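4. Setting Up Your Walking Routes

The Vurno step counter estimates distance from your stride, so it needs to learn how you walk before its totals mean much. Set aside 30 minutes for this section. Charge the unit first and wear the shoes you use most often.

4.1 Recording a calibration walk

1. Clip the unit to your waistband, display facing out.
2. Hold the side button until the screen reads CAL.
3. Pick a straight, level stretch of pavement and stand still for 5 seconds.
4. Walk at your normal pace until the unit beeps twice.

Caution: Do not calibrate on a treadmill. The stored stride will be too short.

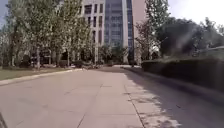
4.2 Choosing a surface

Stride length changes with the ground. Concrete and asphalt give nearly the same result and can share one profile. Grass, gravel and sand each need their own. To add a profile, press the side button twice, scroll to NEW and repeat the steps in 4.1.

Note: The unit holds up to 33 saved routes, whatever the number of profiles.

If your route crosses a parking lot or follows a road, keep the sound alerts on low and look up before you check the display.

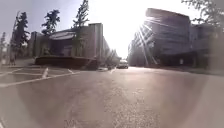 Wumpini Osei wrote to us that her totals came out short each time she pushed a stroller, and that clipping the unit to her shoe fixed it. Shoe mounting is supported. Select SHOE under Position, then calibrate again.

4.3 Naming and saving a route

1. Finish the walk and press STOP.
2. Scroll through the letters with the side button. Names can be up to eight characters.
3. Press and hold to save.

A saved route shows its step total, for example 3947, with the walking time below it. Stops at crossings are left out of the time 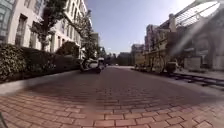
but stay in the route record, where they appear as short dashes. To hide them, open Display and turn Pauses off.

If the screen shows LOW during a walk, save the route right away. Unsaved routes are lost when the battery runs out.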